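Session 7: Where the grasps come from

Okay, so last time I promised we'd get to the data, and I've been looking forward to this one! For the Rirkano set we want 2700 grasp attempts, logged in batches of 200, and every attempt gets a label, even the ugly ones (especially the ugly ones, keep those).

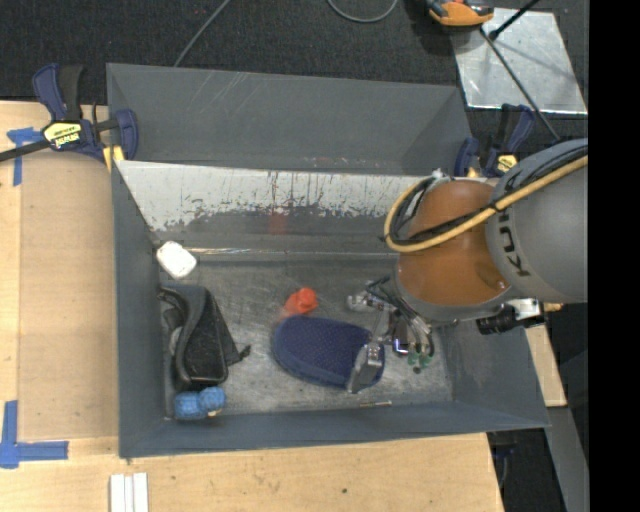 Variety is what I'd like you to think about before you start your own batch. A learner that has only met neat boxes will fall apart on anything soft or lumpy, so mix your bin. Something big and oval like the navy slipper-shaped thing under the gripper makes a good neighbor for a little crumpled item.

For next time, read the Clondar notes and label the first 178 attempts.

Rirkano course notes, 2 June 2023 | Contact the course desk | Back to top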